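If you've just brought home a secondhand wooden table and the top feels dull and a bit thirsty, please don't reach for the sandpaper yet! Nine times out of ten a good cleaning and a coat or two of oil will bring it right back, and you can do the whole thing in an afternoon and an evening (plus a lot of waiting, which I fill with tea).

I learned this from Marijke De Haan, who refinished furniture in Harnon for years and was patient enough to let me hover. I've changed a few of her steps, and I hope she'll forgive me.

## What you'll need

- Dish soap and warm water
- Old cotton T-shirts, cut into squares
- A fine gray abrasive pad
- Food-safe oil for wood, such as a hardening tung or linseed oil
- Gloves, and a metal can with a lid

## Cleaning

Mix a small squirt of soap into a bowl of warm water and wring your cloth out until it hardly drips. Wipe along the grain, one board at a time, then go over it again with plain water. Dry it with a towel right away and let the table sit overnight. I know that's annoying when you're all fired up to start, but oil and damp wood don't get along, and I once had a milky patch that took me most of January to get rid of.

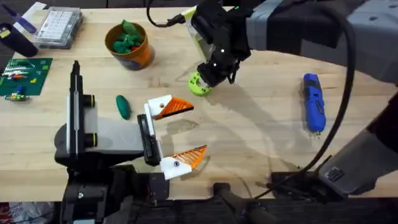

The next morning, run your hand over the surface. It will probably feel a little fuzzy where the water raised the grain. Rub it down with the gray pad, always following the grain and never in circles, and keep your pressure light near the edges. Wipe up the dust with a dry cloth.

## Oiling

Pour a puddle the size of a pancake in the middle and spread it outward with a folded cloth. You want the wood shiny all over but not swimming. Leave it for 5 minutes, add a bit more wherever it has soaked in, and then wipe off everything you can. Really everything! Any oil left sitting on top goes sticky, and then you're picking cat hair out of your table for weeks.

Let it dry for a full day with a window open, and do a second coat the same way. Very pale wood may darken or turn a shade more golden, so try a spot underneath first if you're fussy about color.

**Please be careful with the rags.** Oily cloths can heat up and catch fire on their own when they're bunched together. Put them in the metal can, cover them with water, and close the lid.

Give the table a week or so before you put anything hot or heavy on it. Mine gets a fresh coat every spring.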